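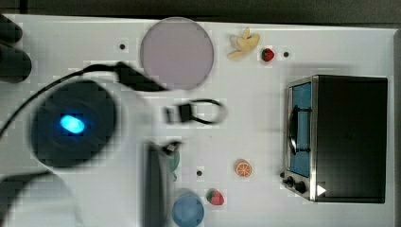 8/24/21

Slept badly, up before the alarm. Coffee, then cleared my desk and answered the mail I had been putting off since June. The woman at Welo still wants the old invoice, so I sent it again.

Most of the day went to the toy food. I want the set sorted before it goes into the rental cottage at Mostyn, where the last families left almost nothing for small kids to do. I used the white table, which makes it easy to see what I have. The pinkish purple plate is the one I like best out of the lot. It's a plain round thing and big enough to put a whole pretend lunch on. The banana is yellow with the peel spread open. Strawberries are red with green tops, small, and I need to check the age label before they go in with anything for a toddler. The light blue cup is fine and can stay.

I looked up a bigger set at Wollard in the afternoon. It has 100 pieces, and I don't see what a child does with 100 pieces except leave them under the couch. They also have a plain one for $17 with plates and cups only. I'll probably get that. Shipping takes 2 weeks – too long for this booking, but all right for the next one.

Wrote a card for the lid of the box: plates, cups, fruit, please count them back in. Then crossed out the last part. People are on vacation and they won't count anything.

Walked to Sosholm and back before supper. 2,165 steps on the way out according to the phone, and then the battery died, so I have no number for the way home. The path by the water is open again but muddy near the bridge. Bought bread, eggs and dish soap. Forgot the light bulbs for the hall – second time now.

Supper was eggs and toast. Washed up, put the towels in the machine, and found the cottage key in my other jacket, where I had already looked once. Tomorrow I need to call about the gutter, find a box with a lid that closes, and get the bulbs. Bed at ten.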